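Minutes, working group on the Kekik open day visit

Taken by the secretary. Started at 4:00, in the break room at Pistbridge. The minutes of the September meeting were accepted with one spelling fix (Vörös has the two dots on both o's).

1. Report on the visit

The group members who went to the Kekik open day gave their report. The demonstration was held in the back half of the building and ran for 60 minutes, with a talk first and the hands-on part after. The talk used up more of the hour than it should have. Slides were promised but have not been sent.

The topic was handling soft goods: cushions, throws, folded covers. Kekik's claim is that people using hand-held grippers can do the sorting and stacking while the motion is recorded, and that an arm can later be taught from those recordings. The arm itself was not shown. When this was raised the answer was that it is at Treltum for "integration." The secretary asked what that word covers and did not get an answer that could be written down.

Kekik says it has 238 recorded sessions on cushions alone. It was asked how many of those ended with a dropped or badly placed item. The presenter did not have that number and said failed tries are useful too. That may be so, but we would still like the number.

2. What it would mean for our packing line

Long discussion. Points made:

- Our returns bench gets cushions of every size, some with zippers, some with torn seams. The demonstration used clean goods in good shape. Nothing was shown in a plastic bag, and most of ours come back bagged.

- Speed. One member who tried a gripper found it slower than bare hands and hard on the wrist. Another thought it was fine after a few minutes. Both agreed it is heavier than it looks.

- The sales sheet says the system pays for itself in 14 months. No working was given for this. It seems to assume two shifts, and we run one. The group does not accept the figure as it stands.

- Two members felt the mood was too negative and asked for it to be noted that the Kekik staff were friendly, let visitors handle everything, and did not rush people. So noted.

3. The hands-on part

Visitors took turns with the grippers while Kekik staff helped. The job was to pick up a cushion from a mixed group and set it down in a given spot. The usual way was to take hold of a corner or a fold, where there is less stuffing in the way. 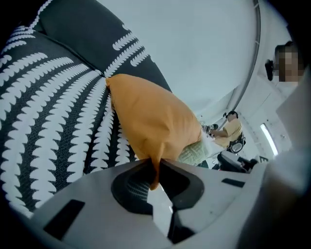

Getting hold of the cloth was the easy part, in the view of those who tried it. Placing it was harder. A cushion held by one corner swings and turns, and it has to land face up with the seam to the back if it is going into one of our cartons. The staff said a second gripper solves this. That would double the price of a station, and the quote only covers one gripper each.

It was also asked who does the recording if we sign up. The answer is that our own people would, during work hours, for as long as it takes to get enough sessions. This is not in the quote either. The chair asked that it be put to Kekik in writing.

4. Other offers

Vörös has offered a visit of its own, with an arm that is running. No prices yet. The group would like to see it work on bagged returns and will send a box of them ahead of time. Treltum has not replied to our message.

5. Decisions

- No order and no trial deposit to Kekik at this point.
- The secretary to write to Kekik asking for the drop rate, the working behind the payback claim, the cost of a second gripper, and an estimate of recording hours.
- Ask for 3 references from sites that handle returns, with permission to call them directly.
- Accept the Vörös visit, on a slow afternoon if they can manage it.

The vote on the first item was not unanimous. One member wanted a small trial and may bring it back once the reply is in.

6. Any other business

The tape gun at the end bench is still broken. Parking during the Vörös visit to be sorted out with the front office.

Closed at 5:20. Next meeting when Kekik has answered or in a month, whichever comes first.

Pistbridge Returns and Packing - Contact the front office - Copyright Pistbridge - Back to top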